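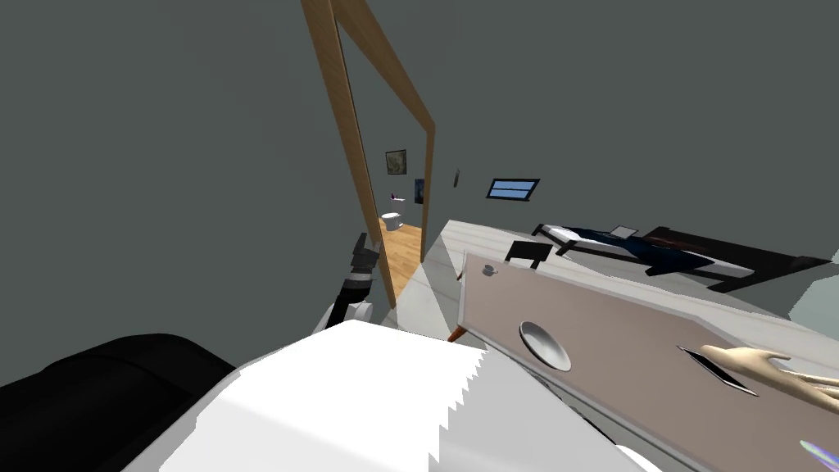

Tan door frame, dark gray wall, wood floor beyond the door in the bathroom

About Welari

We help people pick paint colors for the homes they already live in. That's the whole job, and we love it!

Welari started in Nunumstead, at the kitchen table of Igor Gajewski, after he had repainted the same hallway four times in one winter. The first color was a yellow that went green after lunch. The last one was a soft clay he still has today, and by then his neighbors were knocking on the door with paint chips in their hands. Daniyal Ghumman was one of those neighbors. He had spent years mixing paint behind the counter at Jaramillo, the hardware store on the main street, and he knew why that yellow had gone wrong (north light, and a big hedge outside the window).

These days there are four of us, and we work out of two rooms above the old bakery. The front room is for visitors. The back room is where we keep our sample boards, 3,121 of them at the last count, every one brushed out by hand with two full coats. We don't use printed cards. A printed card is tiny and flat, and a wall is neither of those things - so we lend out boards big enough to lean against the baseboard and leave there for a few days.

How a visit works

You tell us which way your windows face, what your floor is like and what you can't stand. People are usually much surer about that last one! We pull some boards, you take home as many as you can carry, and you look at them in the morning, at dinner time and with the lamps on. Bring them back when you're ready. The first visit takes an hour, sometimes more if Daniyal gets going on grays.

Trim is his other favorite subject. If you have wood trim and you're wondering whether to paint over it, please come and talk to him first.

Zukance evenings

Each April we run Zukance, our free color-mixing evenings. There's room for 20 people, aprons are provided, and kids are very welcome with a grown-up. You start with five tubs and see how close you can get to something you brought from home - a leaf, a mug, an old sweater. Igor brings soup.

To borrow boards or save a place, stop by or leave us a message. The stairs are to the left of the bakery window, and the bell is a bit stiff, so push hard.

Page updated 2023-01-04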